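Cambiar el recambio de un difusor antimosquitos enchufado en una regleta colgada de la pared

Foro de ayuda Plorent > Hogar > Electricidad y pequeños aparatos

Teresa Brzozowska

Tengo una regleta vertical de seis tomas (tres filas de dos) colgada de un gancho adhesivo, encima de la mesa donde trabajo. En la fila de abajo va enchufado un difusor eléctrico con frasco de líquido roscado por debajo. En mayo empiezo a usarlo de noche y cada cierto tiempo toca cambiar el frasco. Hasta ahora desenroscaba con el aparato puesto y enchufado, y en el último cambio se me despegó una esquina del adhesivo.
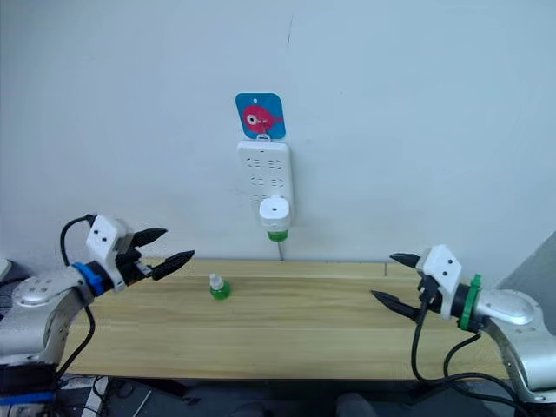

Mis dudas son sobre el orden de las operaciones y sobre la carga. El gancho es de los que se venden para cocina y baño, con un máximo de 4 kg según el envoltorio. La placa azul del pez es lo único que sujeta el conjunto, y el cable cae recto desde la regleta por detrás de la mesa. El recambio nuevo lo dejo siempre de pie en el tablero, a la izquierda, mientras retiro el otro. ¿Hay que desenchufar el difusor antes de desenroscar? ¿Es aceptable que la regleta cuelgue de un solo punto? El frasco anuncia 135 noches y a mí me dura bastante menos.

Flellitlow

Sí, desenchufar. El orden que sigo yo:

1. Apagar la regleta, si tiene interruptor, y esperar a que se enfríe el difusor. La mecha pasa por una resistencia anular que trabaja caliente, y la carcasa tarda unos minutos en perder temperatura.

2. Sujetar la regleta con una mano por el costado y extraer el difusor con la otra, en perpendicular a la pared. Tirar hacia abajo carga el gancho y es lo que levanta el adhesivo.

3. Con el difusor en la mano y el frasco hacia abajo, desenroscar. No tumbarlo, que la mecha gotea y el líquido mancha la madera.

4. Quitar el tapón al recambio sobre la mesa, de pie, y roscarlo a mano hasta el tope. Sin herramientas.

5. Revisar el gancho y la regleta ahora que están descargados. En tu modelo el interruptor pequeño queda abajo a la derecha, así que se llega bien con el difusor fuera.

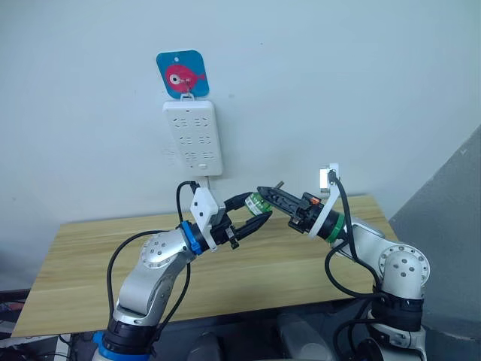
6. Volver a enchufar en vertical, con el frasco hacia abajo, y encender.

Sobre la duración: las noches del envase suelen calcularse con un número fijo de horas al día. Si lo dejas puesto también por la tarde, la cuenta baja en proporción. Apunta la fecha en el frasco con rotulador y compara con el siguiente.

Witkowska

Lo de la carga está mal planteado. Los 4 kg del envoltorio son para carga estática sobre superficie lisa, tipo azulejo. Sobre pintura plástica el límite lo pone la pintura, que se arranca antes que el adhesivo. El peso de la regleta con el difusor es poca cosa; el problema es el tirón al enchufar y desenchufar, y el par que hace cualquier clavija que sobresalga.

Si se ha levantado una esquina, ese gancho ya no vale. Despégalo con secador, limpia con alcohol isopropílico, deja secar y pon otro nuevo. Mejor dos tacos y dos tornillos si la regleta trae ojales por detrás. Mide la distancia entre ojales antes de taladrar (en la Sendia que tengo en el taller son 27 cm, la tuya no tiene por qué coincidir) y comprueba con un detector que no pase ninguna línea por ese tramo de pared.

Otra cosa: el difusor consume muy poco, pero mira la etiqueta de la regleta. Si pone 3.000 W no conectes un calefactor junto con más aparatos, y menos colgada así.

Teresa Brzozowska

Gracias a los dos. Pondré tornillos. Por detrás trae dos ojales en forma de cerradura, los mediré cuando la descuelgue.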